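Questions about sending parcels with Samcombe

Last updated: March 18, 2021

We collected in this page the questions which our customers write to us most often. If you do not find your answer, please use the contact form and Teodor Coman or Harish Bhat will reply to you.

Where can I leave my parcel?

You can leave it at our main counter in Rorkel or at the small desk in the Nendik bookshop. The desk in Nendik accepts parcels only in the morning, and it does not sell packing material.

How heavy can a parcel be?

The limit is 20 kilograms for one parcel. If your goods are heavier, please divide them into two parcels and write the same order number on both. We do not accept pallets.

Do I need to pack the product box in another box?

We recommend it. A thin cardboard box from the shop is made for the shelf, and it gets pressed easily at the corners. Put it inside a stronger box and fill the empty space with paper. If you send it without an outer box, we will accept it, but damage to the packaging is then not covered.

Can I put the address label over the barcode of the product?

Please do not do this. The person who receives the goods may need this code for a return or for the warranty. Use a free side of the box, and put the label flat, without folding it around the corner.
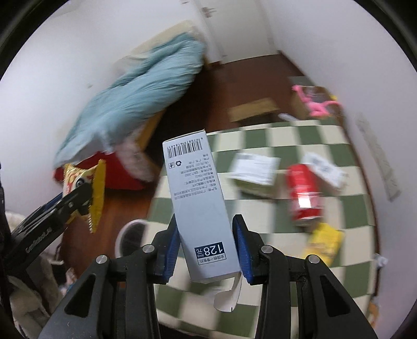 How long do you keep a parcel that was not picked up?

We keep it for two weeks from the day of the first message. After this time it goes back to the sender, and the sender pays the return at the normal price. If you are traveling, write to us before the two weeks are over and we can keep it one week more.

What is included in the basic insurance?

Each parcel is insured up to 100 dollars with no extra payment. For a higher value, up to 300 dollars, you can buy the extended insurance at the counter. It is not possible to add it later, when the parcel has already left.

What can I not send?

We do not accept batteries that are damaged, fresh food, plants, cash and any liquid in a glass bottle. For perfume and paint please ask us first, the rules are different for each country.

My tracking number does not work. What should I do?

New numbers become active in the evening of the same day. If you still see no result on the next day, send us the number together with a photo of your receipt.

Can I change the address after sending?

It is possible only while the parcel is still in Rorkel. Write to us as soon as you notice the mistake and put the words "address change" in the subject. The change costs three dollars.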